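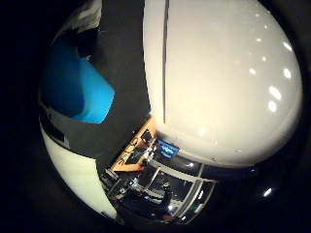 I have spent a good part of this year in the company of a robot hand, and I should like to say a word in favour of its skin.

By skin I mean the outer shell, the smooth moulded covers that go over the fingers and the palm. The hand is the Seidel, sold by Zindwood as part of a kit for small workshops and teaching rooms, and most of what has been written about it so far deals with grip strength, motors and how many lines of code it takes to pick up an egg. All good things to know, and I read those reviews eagerly before we bought ours. But you live with a tool in a different way from how you test one, and what I have come to care about, after many months of wiping and bumping and fiddling, is the part you can see and touch.

When the kit arrived in February I had the choice of ordering it bare or with the covers fitted. The covers add 440 pounds to the price, and I will admit that I sat over the order form for a long while with a cup of tea going cold beside me. It seemed a great deal to pay for what I took to be decoration. A colleague at the time called them pyjamas, and the name has rather stuck in our workshop, said with more fondness now than it was then.

I think they are the best thing in the box. I know that sounds perverse, so let me try to make the case properly.

First there is the plain matter of dirt. A bare hand is all screws, tendons and little ledges, and every one of them collects fluff. We used a bare hand before this one, a Hostovis, which was a perfectly decent machine and which I still defend when people are rude about it, but cleaning it was a job for an old toothbrush and a free afternoon. With the Seidel I take a damp cloth round the fingers at the end of the day and go home. The glossy shells show fingerprints terribly, I grant you, and if you are the sort of person who minds smears on a kettle you will mind them here as well. The larger panels have a duller finish and hide everything. I wish Zindwood had used it all over, and I have written to tell them so (a kind reply, no promises).

Then there is the way people behave around it. We have visitors through quite often, school groups and parents and now and then somebody from the council, and with the old hand they stood well back with their arms folded. They treated it as they would a bacon slicer. Now they come up close and ask if they may touch it. I don't want to make too much of this, and there is a fair argument on the other side, that a friendly shape makes a machine look safer than it is. A motor is a motor whatever you wrap it in. We still have our rules about who stands where, and I would be very cross with any supplier who suggested that a rounded finger did away with the need for them. But fear isn't the same as care, and I have found that visitors who are at ease listen better when I explain the rules.

My third point is the one I feel most strongly about, and it is repair. The shells come in separate pieces and meet at visible seams. Some reviewers have sniffed at this. They would like the hand to look as though it had been poured in one go, like a nice bathroom basin, and they find the joint lines untidy. I love the joint lines! A seam tells me where the thing comes apart. We have had to replace 2 covers so far, both after knocks that were entirely our own doing, and each time the job was done in 31 minutes, including the hunt for the right screwdriver, which had gone where small screwdrivers go. Had the finger been one sealed piece we should have been posting the entire hand back and waiting weeks for it. I would take an honest seam over a seamless surprise any day of the year, and I'd say the same about washing machines.

I do have complaints, and it would be wrong to leave them out. The replacement covers cost too much. They are sold only in pairs, so that the one you need always brings along one you don't. The booklet that comes with the kit tells you how to fit the covers and says next to nothing about getting them off again. And the service plan, which Zindwood calls Gastby for reasons I have never discovered, is poor value for a small place like ours. It gives you a yearly visit and a telephone line, and the telephone line is staffed by lovely people who end up reading you the same booklet. I would leave the plan and put the money aside for spare shells.

My larger grumble is with the way these kits are sold and talked about generally. Everyone prints the lifting figures in large type, and the things that decide whether you will still be fond of the machine in a year's time, such as how it cleans, how it opens and what a spare part costs, are tucked away at the back or missing altogether. We would never buy a pushchair on those terms. I'd like to see a price list for covers on the first page of every brochure, with a drawing of where each piece comes off, and I'd like reviewers to keep a hand for six months before they score it.

As for ours, we have ordered another set of finger shells for the new year, and I have asked again about the duller finish.

2023-12-30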